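Keys by the Door

Rosemarie Ackermann keeps this page of small household fixes. The key board went up in August, after a spare key spent most of the summer in a coat pocket. It is a plain gray panel on the wall next to the doorway, with four stick-on hooks. Click any picture to enlarge.

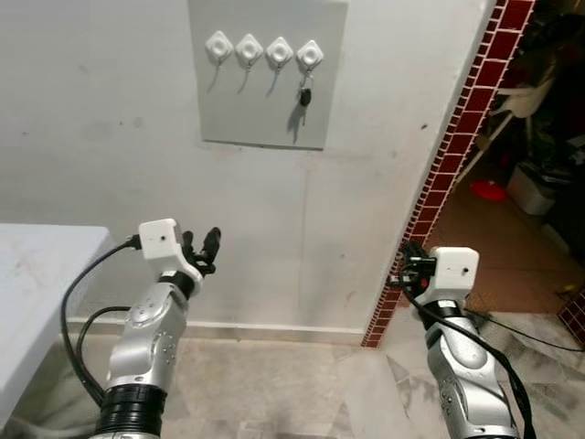
The black car key on the right-hand hook. The doorway with the red tile trim leads to the back room.
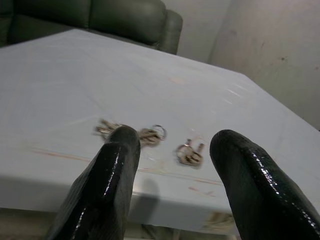
Two sets of keys on the table. The scratches were there long before the keys were.

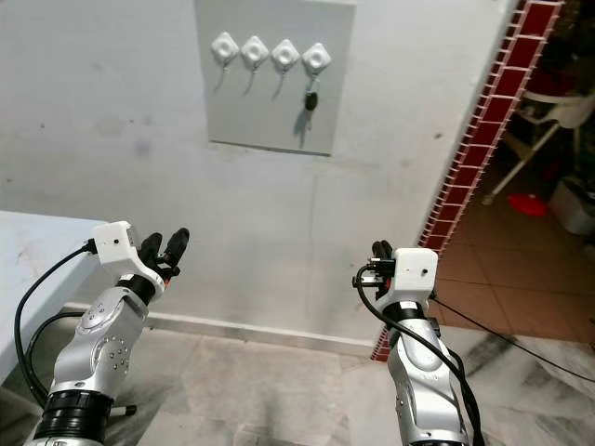
Three hooks free, one in use.

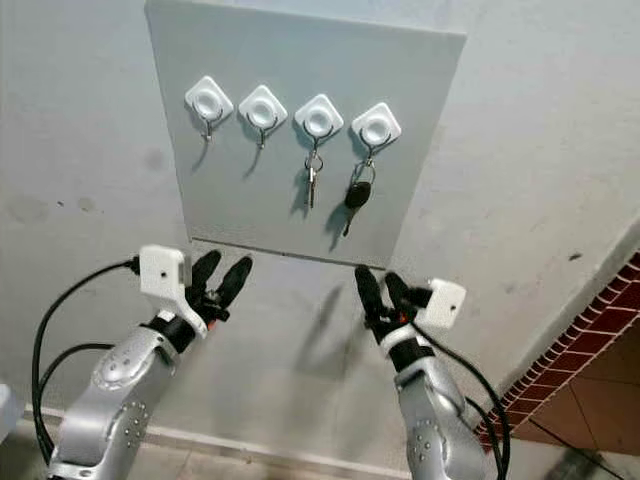 A single silver key on the third hook and the car key on the fourth.

The board

The panel was left over from a Kleinschmidt cabinet door and had been in the storage room for years. The wall behind it has its share of scuffs, and I have not repainted. I may get to it when the doorway is done – the paint is already bought.

The hooks

These are the Bima adhesive hooks, sold in packs of 6, so there are 2 spare in the kitchen drawer. The pack says 200 grams per hook. I would stay under 100 for anything that gets pulled on every day. A car key and a ring are fine. The big bunch with the shed and cellar keys is too heavy in my opinion, and it stays on the table for now.

Putting them up

Wipe the panel with rubbing alcohol and let it dry. Draw a light pencil line with a ruler, mark the spacing, then peel and press each hook for half a minute. Leave them empty overnight. Turned on the corner like a diamond, they are a little harder to line up, so do the two outer ones first and fit the others between them.

Which key goes where

The car key always goes on the far right, closest to the doorway. The third hook is for the single spare. The first two are for visitors, who mostly forget.

More from the hallway

Shoe rack from Studivel, before and after
Umbrella stand, second attempt
Labels for the Zostevport mailbox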